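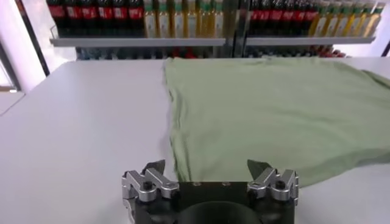 On 1/12/24, Kurek wrote:
> The grasp planner in Trutetti keeps picking points inside the cloth when
> the cloth lies flat. We get a good mask, the planner returns a pose, and
> the fingers come down in the middle of the fabric with nothing to pinch.
> Is there a switch that limits candidates to the outline? I have read the
> page on planners twice and can't find one. We are on release 26 with the
> stock config, one wrist camera, no depth.

There is a switch, but it lives in the perception node and not in the planner, so the planner page won't help you. Set edge_only to true under cloth_mask. The node then sends the outline as a list of points and leaves the inside of the mask out. The planner doesn't need to know about it.

Two things to check before you turn it on.

First, the outline includes any place where the cloth meets the border of the camera image. Those points are not real edges and the planner will happily choose one. There is a setting called border_margin which drops every point closer to the border than the given number of pixels. The stock value is 2, which is too small if your cloth runs out of view on one side. We use 60. You lose a few real edge points near the border, but the arm can move and look again.

Second, a fold and a hem look much the same to the mask. With a pale green cloth on a white table, the left side of the cloth gives us a slightly wavy, darker line that I would call a fold, and the near side gives us a hem. The outline treats them alike. If your next step is to lift one layer, you need to tell them apart, and Trutetti doesn't do that. We run the Stesow edge labeller between the two nodes. It adds a label to each point and passes the rest through unchanged. It is slow on our machine, 9 frames a second, but we only call it once per grasp.

On the missing depth: the planner takes the height of the table from the config and adds nothing for the fabric. For a single flat shirt that has been fine here. For a stack it won't be.

One more point about the wrist view. Our right fingertip reaches over the cloth in the image when the gripper is open, so the mask gets a notch in it where a fingertip covers the hem. The outline follows the notch. Kiltimen has a small tool that blanks out the gripper using a fixed template, and it marks those pixels as unknown. You have to make a new template for each opening width. I have the ones for our fingers but they won't fit yours unless the camera mount is the same.

If you still get poses inside the cloth after this, please post the cloth_mask section of your config and the planner log from one failed run.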